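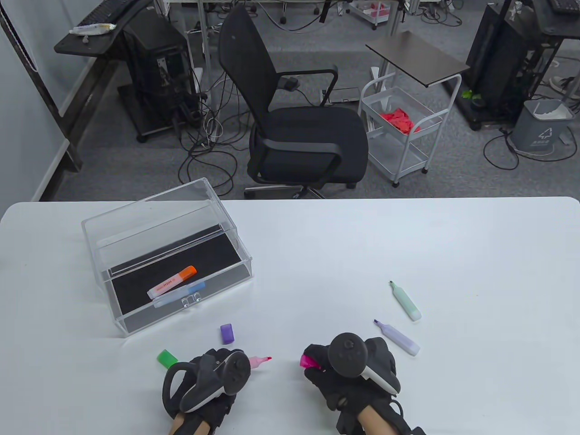 12월, 오후 늦게

형광펜 정리. 드디어. 지난달부터 미루던 거. 뚜껑 따로 몸통 따로 굴러다니는 꼴 더는 못 보겠어서 흰 책상 위에 싹 꺼내 놓고 색 맞춰 뚜껑부터 끼우기로. 분홍은 분홍, 보라는 보라. 쉬울줄 알았는데 연보라랑 보라가 은근 헷갈림. 민트랑 초록도. 형광등 밑에선 거기서 거기다.

통은 투명 아크릴로 정했다. 바닥 까만 거. 흰 펜이 잘 보여서 좋음. Pomel에서 산 종이 상자는 모서리 다 터져서 버림. 18분이면 끝날 줄 알았지.
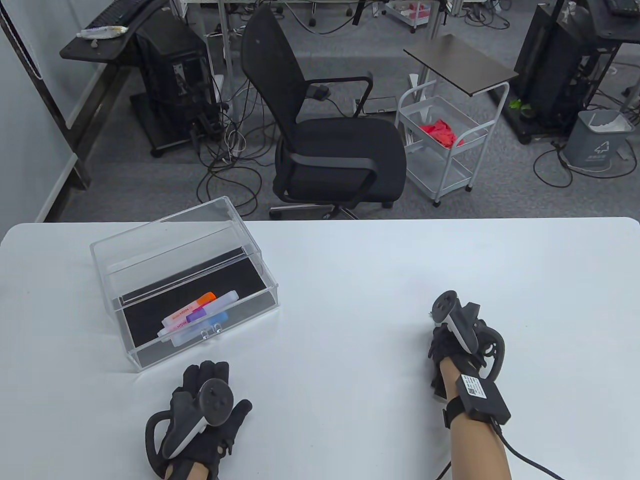

저녁 먹기 전

Apolline Roussel한테서 메일. Sterden 교정지 90쪽, 이번 주 안에 봐달라고. 색 규칙도 또 바뀜. 주황은 오탈자, 연보라는 문장 순서, 민트는 그냥 좋은 데. 좋은 데를 왜 칠하는지는 모르겠지만 일단 알겠다고 답장함. 그래서 통에는 자주 쓰는 색만 남기고 나머지는 서랍행이 맞는 듯.
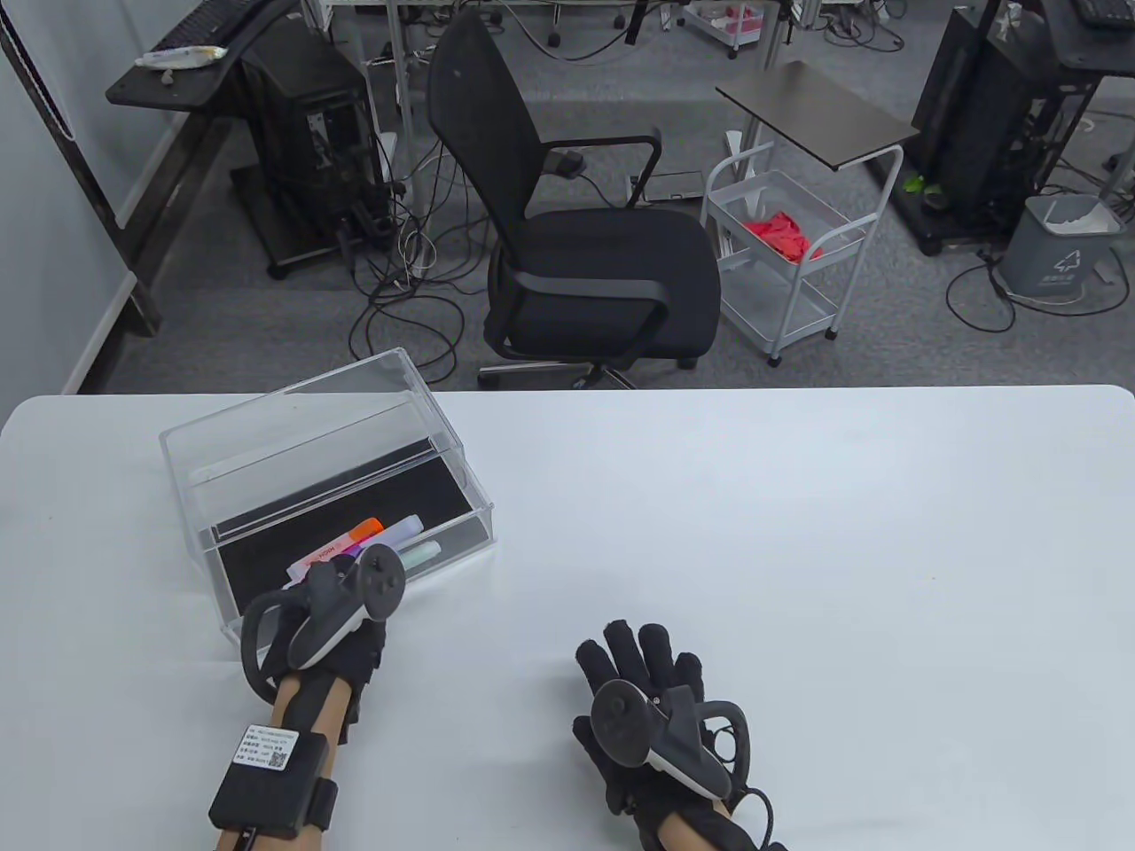
근데 서랍도 꽉 찼다. Drotbridge 때 쓰던 메모지, 심 없는 샤프, 영수증 1,321원짜리(뭘 산 건지 기억 안남). 이것도 언젠간 비워야 되는데 오늘은 못 해. 영수증만 버림.

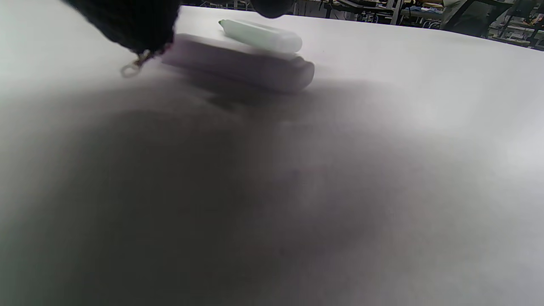

내일 할 일. 교정지 앞쪽 2장이라도 먼저 읽기, Bauerfeind에 전화, 우유. 펜은 쓰고 바로 통에 넣을 것. 흰 책상에 흰 펜이 비스듬히 누워 있으면 급할 땐 진짜 눈에 안 들어온다. 책상보를 깔까. 남색이나 뭐 그런 걸로. 아 그리고 분홍은 거의 다 써가니까 하나 더 사야됨. 배고파서 여기까지 쓴다.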